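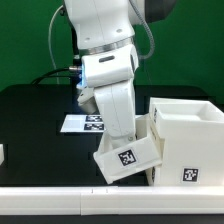 2022-03-03, drawer bench

Long day, and a good one on the whole, so I want to get this written up before I go home and forget which of the numbers belongs to which run. Iraís has the shared sheet with the raw results, and what follows is mostly me thinking out loud for her and for Melquiades, who has been patient with me about this drawer for longer than I deserve.

The question, for anyone joining us late: does the drawer policy get better if we give it the tag pose of the drawer front at every step, or is it enough to give it once at the start and let the camera do the rest? Durton is the version with the pose all the way through. Sukent is the version that gets it once. Same demonstrations behind both, 90 of them, and the same training length, so I feel fairly safe comparing them.

I ran 85 trials on each, swapping between the two every so often so that neither one got the fresh morning calibration all to itself. (I did not do that last time, and Melquiades was quite right to grumble.) A trial counts as good if the drawer ends up open past the halfway mark and the arm has backed away without dragging the cabinet along with it. Durton missed on 7. Sukent missed on 9. I had been hoping for a wider gap, I'll admit! With numbers that close I would not want to stand up in front of anybody and claim that one is better than the other.

What I did find interesting is how they miss. Most of the Durton failures happen late, once the drawer has started to tip forward and the tag on its front turns down toward the table. The detector loses it or, worse, keeps it and hands back a pose that flips between two tilts. The arm then twitches a little and loses the edge. Sukent never sees that bad pose, so it sails through the same stretch quite calmly, and its misses come at the very beginning, where it comes in too far to one side and never gets hold of anything. So we have one version that starts well and one that finishes well, which made me laugh when I saw it laid out in the sheet.

Iraís suggested over lunch that we blend them: trust the tag while the detector is confident and fade it out as the viewing angle gets steep. I think that's a lovely idea and I would like to call it Magaña, after her street, if she'll let me. It should only take a small change in the observation code. The part I'm less sure of is how to pick the fade. If we tune it by hand on this cabinet, it will be tuned to this cabinet, and we will be having the same conversation in April about some other one.

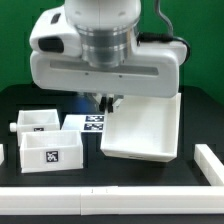
Gripper at the upper-left corner of the tray, fingers close together. Tagged boxes at left.

A few odds and ends while I still remember them. The tag block near the back of the table has to stay put between calibrations. I bumped it with my sleeve in the afternoon and had to redo the table frame, and the trials I ran before I noticed are thrown out and not in the totals above. The blinds also want to be down. I tried a short stretch with them up, and the glare on the black tabletop was enough to upset the detector now and then.

I also reread the logging code while the arm was homing and found that the Tistance script writes its timestamp after the image is saved, when it ought to be before. It's a small lag and I doubt it changes anything here, but it would matter for the fade, where we care about exactly when the tag goes bad. Fixed on my branch. Melquiades, could you look it over before I merge? I touched the part you wrote and I'd feel better with your eyes on it.

Next up is the replay: take the Durton misses, feed in the logged poses with the steep ones removed, and see what the policy would have asked for. No arm time needed, so I can do it from my desk. Iraís has the bench first tomorrow. I left the cabinet where it was and saved the calibration under today's folder.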